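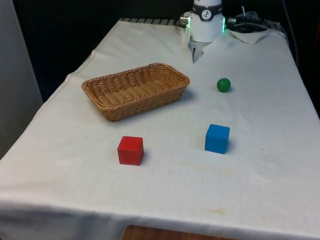
The demonstration table, set out with the basket, the ball and the two cubes.

About us

Penano is a small robotics workshop in a former carpet showroom, and we still get people at the door asking for underlay. We teach robot arms to pick things up and put them down again in the right place. Said like that it sounds like a job for an afternoon. We have been at it for nine years.

The firm began as two desks and a second-hand arm at the back of a packaging company called Kernero, who wanted somebody to work out why their machines kept dropping soap. We worked it out, more or less, and by then we had grown fond of the problem. Kernero needed the desks back, so we took the arm and the kettle and moved up the road. They are still a customer and the soap is doing well.

What we do

Most of our work is for firms that handle small, awkward, mixed-up goods: returns departments, seed merchants, a company that hires out party tableware and gets it all back in one crate. They send us a box of the things they handle. We spend some weeks finding out what an arm can manage, and then we write them a plain report. Sometimes the report says to carry on using people, who are very good at this and can also answer the phone. We charge the same for that report as for the cheerful kind.

We also write our own control software, Takden. It decides where the gripper should go, how hard it should squeeze and when it should give up. The giving up took longest to get right. Early versions would try for the same teaspoon until somebody went home.

The open day

Every April we open the workshop to anyone who fancies a look. It started as a favour to a local school and has got rather out of hand. Last time 235 people came through in one day, which is a lot for a building with one toilet, and we have since hired a second one for the car park.

The main event is the table. We put a white cloth over it, partly to help the camera tell objects from background and partly to make an occasion of it. On the cloth go a wicker basket, a green ball, a red cube and a blue cube. A visitor says which one they want in the basket, and the arm has a go.

Visitors who have seen films tend to expect more. There is usually a pause after the first cube, while people wait for the rest of it. Then a child asks for the ball, and the room wakes up, for a ball can roll and a cube mostly can't. We have watched grown adults hold their breath over that ball. At the last open day the arm made 300 attempts between opening the doors and closing them, and we put the full tally on the wall by the exit, misses included. The misses get the bigger cheer. We have decided not to be hurt by this.

The lights on the arm are green when it is ready. If you would like to know what the other colours mean, come early, while we are still setting up.

Questions we get every year

Does it have a name? No. We held a vote once and the winner was not something we could put on a poster.

Could it do my ironing? It could not do ours, and you are welcome to inspect the tablecloth.

Is it going to take my job? That depends very much on whether your job is moving one cube at a time into a basket. We do talk about this one properly at the afternoon session, with chairs, and it tends to overrun.

Can I have a go? Yes. There is a practice controller on a side bench and no age limit. The under-tens are better at it than we are.

School and group visits

Outside the open day we take groups on Monday mornings in term time. A visit lasts two hours and costs nothing. You get a short talk, a turn each at the controller and a demonstration at the table with objects you have brought yourselves. Please keep them smaller than a grapefruit and not alive. A group from the Li centre brought a boiled egg, which is allowed, and which we now mention in the safety talk.

Finding us

We are at Unit 9, behind the tile warehouse. The 603 bus stops at the end of the road and the driver will know it as the carpet place. Ring the lower bell. The upper one belongs to a dance studio, and they have been very patient.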